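Marbled mat or plain mat for two-arm folding demos?

posted by mat_shopper
We're training a policy on two-arm shirt folding and have 300 demos, all on a plain gray mat. It falls apart when we change the surface. Has anyone tested busy backgrounds? I saw the Nyanda report but it only covers rigid objects.

Reply from kusden_fan
Just use more data. We had 3000 at Kusden and never thought about the mat.

Reply from twofold
We ran this comparison. Same 700 demos per set, one set on plain gray and one spread over several patterned mats. Each policy then got 16 trials on a mat it had never seen. Plain finished 4, patterned finished 11. On the original gray mat they were almost even, so the pattern cost us little there.

Two cautions. We only used short garments, and one pattern alone didn't help – you need to swap them. Keep your gray demos and mix them in. A black and white marbled mat with pink and violet streaks is in our current set, with a turquoise top for the corner grasp work.

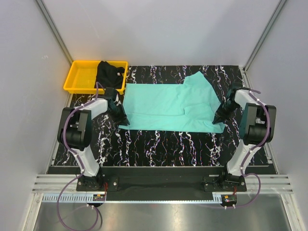 Mendbridge, July
Both grippers have hold of the top at this point. We score a grasp separately from the fold, and I'd do the same – most of our failures on new mats were bad grasps at the edge of the cloth. Dark shirts are still untested.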